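Zalldale Community Forum > House and Garden > Renting and Landlords

Topic: Putting up shelves in a rented flat, what should I ask first?

marrowfat_pete
We moved into a Lerent flat in October and have no storage in the living room apart from one alcove. I want to put two shelves in it for books. The tenancy agreement says "no alterations without written consent" and then a few lines later says "reasonable picture hooks permitted". Shelves are obviously more than a hook. Has anyone with Lerent asked for this and what did they say?

Second thing, the alcove walls sound hollow on one side and solid on the other.

greenlane
I'm with Lerent too. I emailed, got a reply in 5 days, and they said fine as long as I fill and paint when I go. Keep the email. My neighbour went by what someone said on the phone and had £200 taken off her deposit.

Potgieter_Tenant
Different experience here. My landlord uses Viltora as the agent and they refused outright, then said I could pay for their own contractor to do it. I bought a freestanding bookcase. It's less bother and it comes with you when you move.

marrowfat_pete
A bookcase won't fit, the alcove is too narrow and there's a pipe boxed in along the bottom. I've measured it more than once.

Zanele Adams
The hollow side will be plasterboard on battens and the solid side is probably brick. You need different fixings for each. For plasterboard, find the battens and screw into those if you can. If they're in the wrong place, use metal cavity anchors and go by the weight on the packet. On the brick side use ordinary wall plugs and a masonry bit.

Books are heavier than people expect. Weigh a bag of them on the bathroom scales before you buy brackets.
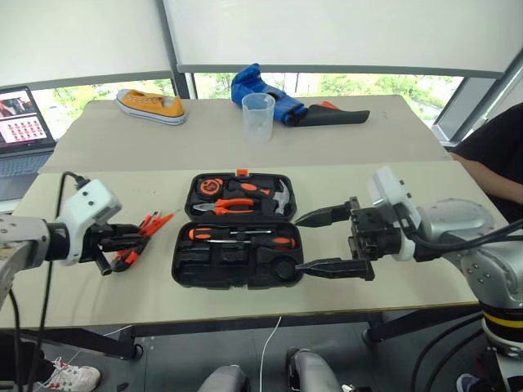 Do you need the landlord's consent for shelves if you plan to take them down before you leave?

Going by the wording you quoted, you do, as the holes are the alteration and they stay in the wall after the shelf has gone.

greenlane
Agree with Zanele on consent. Put it all in one email: where the shelves go, how many, what fixings, and that you'll make good at the end. Attach a photo of the alcove as it is now. Mine was one paragraph and they didn't ask anything back.

old_bodger
I'll disagree with all of this. I rented for 20 years and put shelves up in every place without asking. Fill the holes, sand them, touch up the paint. I never lost a penny.

Potgieter_Tenant
That's fine until the paint doesn't match. Magnolia that's been on a wall for years isn't the same colour as magnolia out of a new tin. Viltora's checkout clerk picked up on exactly that at my last place and I had to argue it.

old_bodger
Then paint the whole wall. It's an alcove, it would take an afternoon.

Zanele Adams
He still needs to know where the cables run before he drills, and the agent may have that on file. Keep away from the area straight above and below any socket or switch. Hire or borrow a detector if you're not sure. I'd be wary near that boxed-in pipe as well.

marrowfat_pete
There's a double socket at the bottom on the hollow side. I'll keep the brackets well over from it and borrow my brother-in-law's detector.

Email sent to Lerent this morning with a photo and a sketch. Will post what they say.

greenlane
If you hear nothing after a week, ring and ask them to reply in writing.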